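We use cookies to improve your experience on this site. By continuing to browse you accept our cookie policy. Accept | Manage settings

Storage and Order in the Shared Family Room
Speaker notes, Pritberg Housing Association residents' forum, 8 September 2021

Slide 1. Welcome members and thank them for attending. Remind the audience that the printed guidance is available at the Atov Street office.

Slide 2. State the purpose of the session. The Association manages 63 family rooms across the Minberg estate. Following the April review, residents asked for clearer advice on keeping small household articles together on one table or shelf. Tonight's talk covers cloths and linens first, then mixed items.

Slide 3. Thin cotton cloths and similar light fabrics should be folded into a thick packet and held with a single band round the middle. The band should be firm enough to keep the folds and should leave no lasting mark. Pause for questions on laundering.

Slides 4 and 5. Allow time for the audience to look at each.

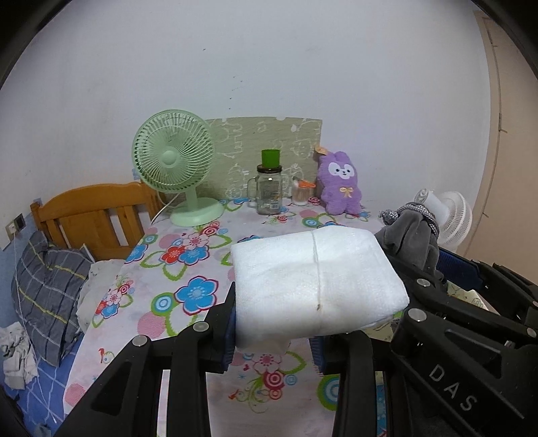 A flowered tablecloth and the articles kept on it.

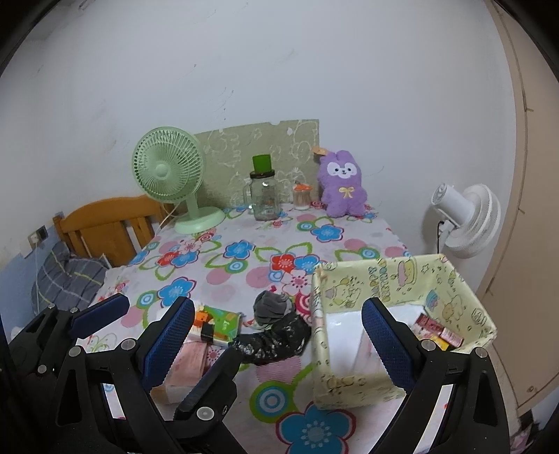 Slide 6. Open baskets are recommended for articles in daily use. A fabric basket should be lined, and small packets placed along one side so that they remain visible. Toys may stay on the table if they have a regular place. Jars should be kept lidded.

Slide 7. Electrical items. Fans should stand at the back, with the cord behind and clear of the table edge. Refer residents to leaflet 713 for advice on sockets.

Slide 8. The Kingi grant. Confirm that 3,480 has been set aside for baskets and shelving. Each household may apply for up to 2 baskets. Forms are to be returned to the Atov Street office.

Slide 9. Invite questions. Queries on individual tenancies should be taken after the meeting.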